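I took the job at Stovov in August, when my own apartment was such a mess that I figured any place with a floor would feel like a vacation. The ad said "chores, days, no experience." I've been doing chores my whole life and calling it no experience, so I applied.

My first assignment was the tissue box. Pick it up, put it down, pick it up again (somewhere else this time, please), all with a gripper in each fist like a very patient lobster. I did it 47 times before lunch. Then the woman from Unon came by with her tablet and told me my wrists were too fancy.

"Too fancy how?" I said.

"You flick," she said. "The machine will think the flick matters."

So I quit flicking. I went home that night and washed two mugs without a single flick, and it felt awful, like walking down stairs while thinking about my knees!
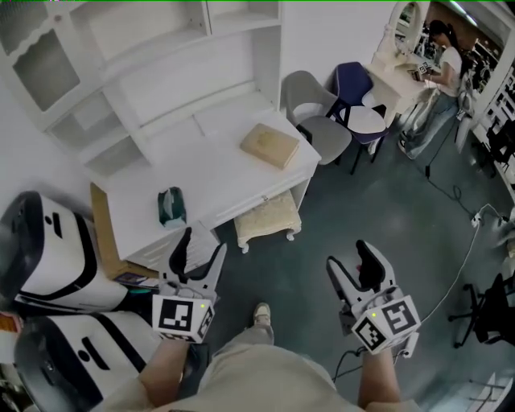
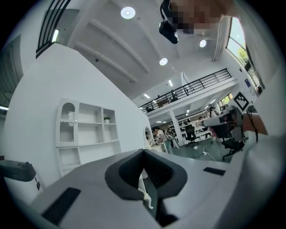
Can a machine tidy up a room yet?

It can do pieces of it on a good day, slowly, and it still gets stuck on things a tired person does half asleep.

I got that from the Furker guy, who'd watched their machine fold one towel for 21 minutes. He sounded proud, the way you'd be about a baby eating soup. I asked if it could do a fitted sheet and he changed the subject to parking.

By the end of the month the counter by the door said 3278, and a piece of that was me, picking things up plainly and setting them down plainly. I asked the Unon woman if the machine would ever do it with my hands, sort of. She said it would do it with everybody's.

I thought about that on the bus. Then I got home and the laundry was still on the chair, so I moved it to the bed, and at bedtime I moved it back.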